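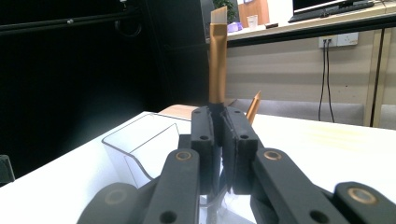 The Sulcombe clear desk organizer

I held out against clear desk stuff for years. My feeling was that if I wanted to look at my pens I'd leave them lying on the desk, where they were already. Then Albane Hervieu, who buys for us here at Fendwood, put a Sulcombe next to my keyboard in June and I haven't given it back (sorry, Albane!).

It's a see-through box with dividers inside, so your brushes don't end up in one big tangle with the ballpoints. The rim dips in the front, and that's my favorite part – you can get at the short things without tipping everything out. Eyeliner pencils, stubby erasers, that one golf pencil you refuse to throw away. Long brushes lean out over the top and that's fine by me, I can grab one without looking.

I keep makeup brushes in mine at home and pens in the one at work. Stand brushes bristle end up, please, or you'll have a bent brush by the end of the week.

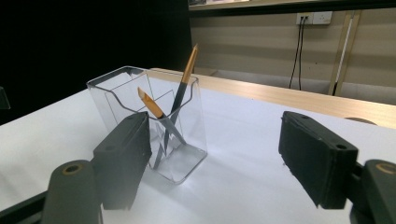 Can I wash it in the dishwasher?

Please don't. Use lukewarm water, a drop of dish soap and a soft cloth, then let it air dry upside down on a towel. Paper towels can leave fine scratches, and on a clear box you'll see every one.

Ink spots come off with the same soapy cloth if you catch them early. For older ones I leave a damp cloth on the spot while I make coffee and try again. Skip window spray and nail polish remover, they'll cloud the plastic for good.

A word on pens, because people ask. Slim ones are the easy choice. Fat markers go in too, but they hog a compartment, and I'd give them a mug of their own.

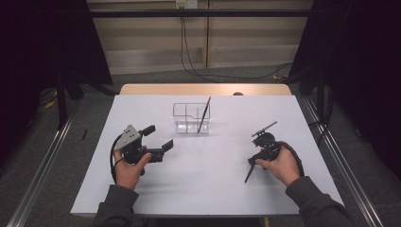
I'd also fill the back first and work forward, tall to short, so you can see what you've got. It takes a minute and I'm oddly fond of doing it.

Item number 253 is the single organizer. Number 626 is the box of 3, handy if you're doing a craft room or a row of desks. Both ship from our Nikbridge warehouse, and you can pick them up at the Boateng store too if you order before noon. Returns are fine for 6 weeks, just keep the sleeve it came in.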